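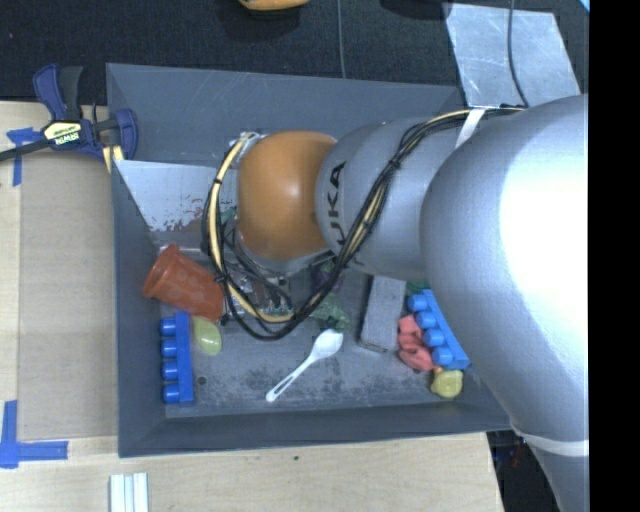

Bin 1 from the fixed camera, arm over the clutter set. Clamp at the upper left corner.

Gripper comparison, bin clutter - notebook, June 2026

Carrying on from the bench tests. The question is still which of the two hands stays on the KUKA for the clutter work: the Peeters two-finger or the Gromus three-finger. Bench numbers were too close to decide anything, and single objects on a flat table say very little about a bin with walls.

Setup. Gray bin on the wood table, clamped. The IRWIN bar clamp goes on the corner away from the arm base. Tape marks on the table stay where they are, do not peel them. Last time the tape was replaced the new strip went down next to the old adhesive line and the extrinsics were off until I redid them. If the bin has to come out, put it back against its own reference and run the check routine before any picks are logged.

Controller is the Nikine box, firmware unchanged from the bench tests. Both hands on the same wrist adapter. Closing force set to 35 N for both. The Gromus can go higher but the Peeters starts to bow its fingertips, so a higher setting would be comparing fingertips, which I may want later but do not want now.

Object set. Mixed, on purpose. Terracotta cup, two blue toy blocks, white spoon, the egg, the gray block, the small soft and crumpled items. Objects go in by tipping from the tray, no arranging by hand. If something ends up outside, tip it back in and note it.

Procedure per trial: tip, photo from the fixed camera, let the planner choose, attempt, log the outcome, repeat until the bin is empty or 3 consecutive failures. An object that drops back into the bin is a failure. An object that drops between bin and tray is also a failure, logged under a separate code.

Notes by object type

Cup. On its side it gives both hands the same choice, pinch the rim or straddle the body. Planner prefers the body. With the Gromus that works when there is clearance on both sides. With the cup close to the wall the third finger has nowhere to go, contacts the wall first, and the force limit trips. The Peeters takes the rim and does not care about the wall as long as the approach is rotated so the fingers come in across the rim. Had to add the rotation by hand as a candidate, the sampler was not generating it.

Blocks. No real difference in the middle of the floor. Along the wall the Peeters is clearly better. Studs are a nuisance for both: a finger that lands on a stud edge closes on it, the block cocks, and the lift fails late. Late failures are the expensive ones for cycle time.

Spoon. Worst object for the Gromus. Flat on the floor, handle thinner than the fingertip radius, so the fingers close above it. The Peeters gets it by the bowl more often than by the handle. Considered removing the spoon from the set and decided against it. Thin flat things are what people will ask about.

Egg. Best object for the Gromus, three contacts center it and it stays centered. The Peeters squeezes it out if the grasp is off the widest section. Peiyu suggested the softer pads from the Zusa kit. Tried them. They help with the egg and make the spoon worse, pads too thick. Took them off again.

Soft and crumpled items. Both hands get them. Trouble is on the release side, where material stays hooked on a finger after opening. Added a 90 degree wrist turn over the tray before the retreat. Crude, but leave it in for now.

Cabling

This needs its own section because it cost most of the afternoon. The external bundle loops below the joint with enough slack for full wrist travel, and in some poses the loop hangs low, in front of the gripper from the fixed camera's side. Two consequences. First, the camera loses whatever is behind the loop, so the photo must be taken with the arm parked and not at the pre-grasp pose. Second, on deep picks toward the left wall the loop can push against tall objects. The collision model has the arm and the hand but not the cables.

Options considered:
- shorten the loop. Loses wrist range, and the release turn needs that range.
- route the bundle higher on the forearm with a second strap. Probably the right fix. Needs the connector moved.
- put a fat capsule in the collision model where the loop usually is. Did this as a stopgap. It rejects some good grasps near the left wall, for both hands equally as far as I can tell.

Trials before the capsule went in are tagged and should not be mixed with the later ones.

Where it stands

Peeters ahead on anything near a wall and anything flat. Gromus ahead on round things and on holding during transport. In this bin the walls dominate, so I lean toward the Peeters. Would not say the same for an open tray.

Log directory has more than 2,000 attempts now, counting the bench tests. Peiyu Su has the script that splits them by hand and object. The failure codes in the bench part use the old numbering, remap before plotting.

To do
- second strap, move connector
- wall-rotation candidates into the sampler properly
- check fingertip wear on the Peeters, left one looks rounded
- repeat the cup at lower closing force
- ask Peiyu if the Zusa pads come thinner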